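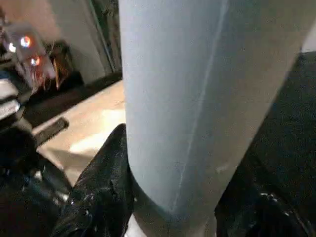

Rhona thinks we should stop calling them tubes, as half the people who borrow the bench take that to mean something hollow and then put a pen down the end to check. Her note in the margin of the last entry says "bolster or cylinder, pick one and stick to it." Cylinder, then, from here on.

July, second week of the covering trials. Started 9.40, later than planned as the steam iron had been lent upstairs.

Where we were: the aim is still a plain cover for the cylinders that goes on without puckering at the rounded end and keeps one straight seam down the length. Pale blue for all of them, so that Keyvan can compare shading under the window without having to allow for colour. The Drovico job wants them by the end of the month. Stoltis have said they will look at a sample before then but have not given a day.

Morning

Cut 4 covers from the Sestico cloth. Grain along the length on 2, on the cross for the others. The cloth frays more than the last roll did, so the seam allowance went up to 14 mm. Pressed the allowance open with a dry iron, low setting. Do not use steam on this cloth. I tried it on an offcut and the blue came up shiny where the edge of the soleplate had been.

Long seam sewn on the flat before anything else. Obinna sewed one and I did the rest. His is straighter. He puts a strip of masking tape along the bed of the machine and watches that instead of the needle, and I will do the same next time.

Closing the end is where the time goes. Tried three ways:

Gathered with a running thread and pulled up. Quick, but leaves a knot of cloth in the middle and the end will not sit properly. No good for Drovico.

Separate round piece, eased in. Looks neat from the side. The join makes a ridge you can feel through the cover, and it catches on the edge of the shelf when the thing is slid in.

Darts, cut short and pressed to one side. Best so far. The curve comes in gradually and the long seam can run out before it meets them. It needs a better pattern than mine. I drew it by eye and had to take one dart in again.

Lunch at 12.30. Left the covers under the board with the weights on.

Afternoon

Pirmin came in with the Aebischer glue, which he wants tried on the inside of the end in place of tacking stitches. Spread thin with a card, left 30 minutes as it says on the tin, then closed. It holds. It also stiffens the cloth, and the stiff patch shows as a faint line when the light is low from the side. Fine on anything that will stand on its end, wrong for anything lying down. He disagrees and says it will soften with handling. We have left one glued and one stitched on the shelf by the door and everyone is asked to pick them up as they go past.

Sze-wing's point about seams: if they lean when stood up, turn the seam to the side with less light on it. The line reads as pale on the lit side and you notice it straight away. In shadow it nearly goes. She has written this on the board in large letters.

Bench notes

The blue marks. Hands, mostly, and the grey dust off the big cutting mat. Wipe the mat before laying anything pale on it. A dry clothes brush gets the dust off if it has not been rubbed in. A damp cloth makes it worse, as I found on the first cover.

Pins: glass-headed only. One of the plastic ones melted under the iron and there is now a dot on the board cover. Turned the board cover round.

Thread is down to the last reel of the light blue. The white is too bright for the long seam, and the grey looks like a pencil line.

To do

Redraw the dart pattern on card, with the turnings marked.
Order thread (Rhona has the account number).
Sew two more from the card pattern, one by someone who has not done it before, to see if the instructions are clear.
Ask Stoltis whether the seam may show at all or has to be hidden. Everything else depends on this and we should have asked at the start.
Put the iron back on our shelf and label it.

Stopped at 4.15.

Added next morning: the glued end has softened slightly. Pirmin has been told. Still stiffer than the stitched one, and I would still stitch.

3 comments
Share 2

Search the notebook Type a word Go

Recent entries
Cutting mat, replacement or turn over
Stuffing weights compared
Sestico cloth, first roll
Shelf by the door: what goes on it
Iron settings, revised list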